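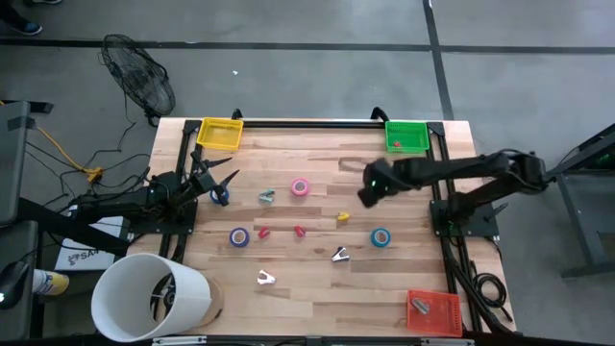 Baskets in three corners, tape and small items in the middle.

Thread: Cable crossover spacing in a school weight room

hexbar_dan
Replacing a dual-stack functional trainer at a middle/high school. The room is narrow. The Marimura unit fits on paper, but the manual asks for 6 feet clear in front of the columns and I have 70 inches before the first bench. Has anyone run one of these with less than the stated clearance?

plateloaded
You are 2 inches short. Move the bench.

hexbar_dan
The bench is bolted down. It was installed that way with the floor.

wnakpan
Unbolt it. The clearance figure in the manual is the one your insurer will read after an injury. I manage facilities for a district and we treat manufacturer clearances as minimums, including for equipment that students use one at a time.

plateloaded
Agree with Waraporn on the bench, disagree on the reasoning. The 6 feet covers a lunge with the cable at full extension. If the unit is only used for pulldowns and rows, the user never gets that far forward. Post a use restriction and you are fine.

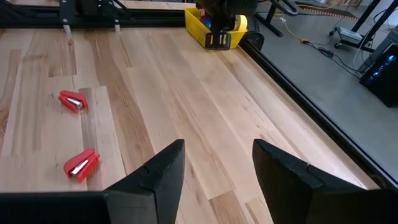 Two red staplers on the light wood.

wnakpan
A posted restriction is only as good as the supervision. Ninth graders don't read placards.

coach_rill
We have the Chauvin version at Noscombe. Shorter arms, and the stacks sit behind the columns instead of beside them. It gained us 7 inches of depth over the old machine. Downside is the pulley ratio. It is 2:1, so the number on the plate is not the load at the handle, and you will explain that every semester.

hexbar_dan
How is the starting weight? I need something light enough for the younger group.

coach_rill
Top plate is 15 lb, so 7.5 at the handle before friction. Fine for rehab work and face pulls. Check the cable jackets in July when the building is empty. Ours showed cracking at the lower swivel pulley.

plateloaded
Cracking at the swivel is usually misalignment. Check that the pulley tracks with the cable under load before you order another set.
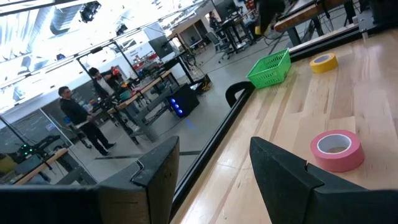
coach_rill
Tracking was checked. The replacement cables from Mavley have a thicker jacket and have not cracked so far. Slightly more drag on the return, noticeable on the lowest two plates.

wnakpan
Thicker jacket may not seat in the original pulley groove. I would get that in writing from the machine manufacturer before letting students on it.

coach_rill
Outside diameter is within their listed tolerance. I have the sheet.

hexbar_dan
Thanks. I'm getting a quote to move the bench anchors and patch the rubber. If it comes back too high I will look at the Chauvin. Coach, can you send me the footprint drawing with the arms lowered?

coach_rill
Sent by PM.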